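Home About Services Drop-off Rates Contact

Search this site Enter keyword Go

About Pledia

Pledia repairs, refurbishes and resells business desktop computers. We work mainly with schools, clinics and small offices that buy machines in batches and keep them for longer than the original lease term. The company operates from one building on Joshi Street, with a front counter for walk-in customers and a workshop behind it.

The business was started by Harish Lodhi, who had spent his earlier career maintaining office equipment under contract. The first contract was with a dental group that had a room full of desktops with failed power supplies. The machines were otherwise sound. They were repaired, cleaned and put back on the same desks. Most of our work still follows that pattern.

What we do

Our services fall into four areas.

Batch refurbishment. A customer sends a group of machines of the same or similar model. Each unit is logged, tested, cleaned, repaired where the cost is justified, and returned with a written report. Units that fail inspection are held for parts or recycled, depending on the customer's instructions.

Single repairs. Walk-in repairs are accepted at the counter. Diagnosis is charged at a flat rate, and the charge is credited against the repair if the customer goes ahead.

Resale. Machines bought outright by Pledia are refurbished and sold with a 90-day warranty covering parts and labor. The warranty does not cover liquid damage, or batteries in accessories.

Data removal. Storage drives are wiped or physically destroyed. A certificate listing each drive by serial number is issued on request and kept in our records.

How a machine moves through the workshop

Intake is done at the front bench. The model, service tag and stated fault are entered into Fultis, our job tracking software, which was written in-house and is not sold separately. A barcode label is printed and attached to the rear panel. The label stays on the unit until it leaves the building.

The case is then opened and dust is removed with filtered air. The technician inspects the capacitors, fan bearings, cable insulation and connectors. Memory is tested overnight. Drives are read end to end, and any drive with reallocated sectors above our limit is replaced.

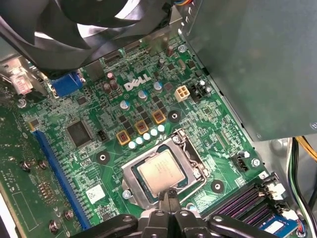 Processors are removed only when there is a reason to do so, such as an upgrade, a suspected socket fault or thermal compound that has dried out. Old compound is removed with isopropyl alcohol and a lint-free cloth. Sockets are inspected under magnification for bent or contaminated contacts before a processor is seated. New compound is applied, the cooler is fastened in the sequence given by the manufacturer, and the machine is run under full load while its temperatures are recorded.

The final check has 102 items. It covers every external port, the front panel buttons, the fan speed curve, firmware version, clock battery voltage, network throughput and the condition of the case. The technician who performs the final check may not be the technician who did the repair. A unit that fails any item goes back to the repair bench and the check is started again from the first item.

Parts

We stock used and new parts. Used parts are taken from machines that have been tested before disassembly, and each is recorded against the unit it came from. New power supplies, fans and clock batteries are bought from two distributors. We do not fit used power supplies.

Parts are kept in the Cundia room, named after the shelving supplier whose sign was still on the door when we moved in. Memory and processors are stored in antistatic trays by type and speed. Customers who need a part for an older machine can ask at the counter. If it is listed in Fultis, it can usually be supplied the same day.

Capacity

The workshop processes around 2,000 machines a year. The heaviest period is the summer, when schools clear their computer rooms. Schools that need work finished before the new term should book by February. Bookings made later are accepted if bench space allows, but return dates will not be guaranteed.

The smallest job we treat as a batch is ten units. There is no upper limit, although larger jobs are split into several deliveries so that the customer is not left without equipment.

Training

New technicians spend their first weeks on intake and cleaning before moving to testing. Board-level soldering is taught separately and is assessed on scrap boards. Antistatic procedure is reviewed for all staff once a year. Wrist straps and bench mats are tested each morning before 8:30 and the readings are written on the sheet beside the door.

Visiting us

The counter is at 169 Joshi Street. Parking for loading is at the rear. Please carry desktops upright and bring the power cord if the reported fault involves starting or shutting down. Monitors are accepted for recycling only. We do not repair printers.

Batch customers should call ahead so that a cart and a clear bench are ready. Collections can be arranged for jobs of ten units or more.

Related pages

Batch refurbishment: how to prepare your machines
Warranty terms for resale desktops
Data removal and drive certificates
Used parts list
Summer booking for schools
Working at Pledia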